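Juncombe work practice project
Progress report no. 2
Monday, February 24, 2020
To: Comfort Korletey, Brarkomer program office
From: Gaetano Gentile

Comfort – short one this time, sorry, writing between runs. Longer tables are in the shared folder.

Where we are

Draft 2 of the practice guide is done and went out to the Toft people for comment. 31 rules in it now. Draft 1 had more but a lot of them said the same thing twice (three different rules on stopping distance, all mine). Merged those. Wording is plainer too, as you asked.

Simulation trials: 204 runs logged against the draft. All in the rendered kitchen set, single arm, no hardware yet. Every run is scored by rule, pass or fail, with a free text note. The notes are turning out more useful than the scores. I would like to keep them even though they slow down logging.

Main thing we are working on is section 4, picking near other objects. The old wording was "keep clear of surrounding items". Useless for a test. Clear by how much, measured from where, and what counts as an item? A bowl, fine. Loose twigs, not so fine. Two of us scored the same run differently and both could defend it. So section 4 now asks for a written clearance figure per object class, set before the run and not changed after. Thin or branching stuff gets its own class. 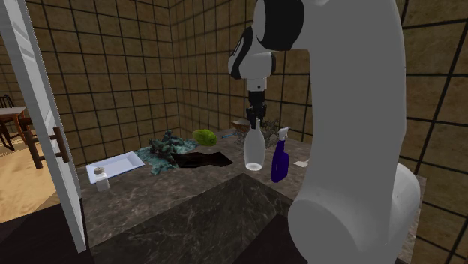

Section 4 trial, simulated kitchen. Gripper at the neck of the bottle, spray bottle next to it, dry branches behind.

Also new in section 4: containers near a counter edge or corner. Draft says the approach must be planned so that a slip doesn't send the object over the front. Easy to write, hard to score. Still open, see below.

Household chemicals – spray bottles etc. – are to be treated as full unless the task sheet says otherwise. Toft asked for this one and I agree with it.

What slipped

Scorer agreement check. Was due with this report, isn't in it. We have 8 runs double scored and that's too few to say anything. Need a second scorer for a week, my time is gone on section 4.

Jerkar log export still drops the notes field if theres a comma in it. Workaround is ugly but it works. No data lost, I checked.

Money

On budget. Small underspend on compute, would like to move it to scorer hours. Need your OK in writing for that, an email is fine.

Next

Close the edge rule, one way or another. If we can't score it it goes to the guidance annex and stops being a rule.
Double scoring as soon as the hours are aproved.
Comments back from Toft, then draft 3.
Hardware trials still planned for June. No change to that.

Questions for you: is the annex ok in principle, and do you want the run notes in the public version or only the scores? I can do either but need to know before draft 3.

Gaetano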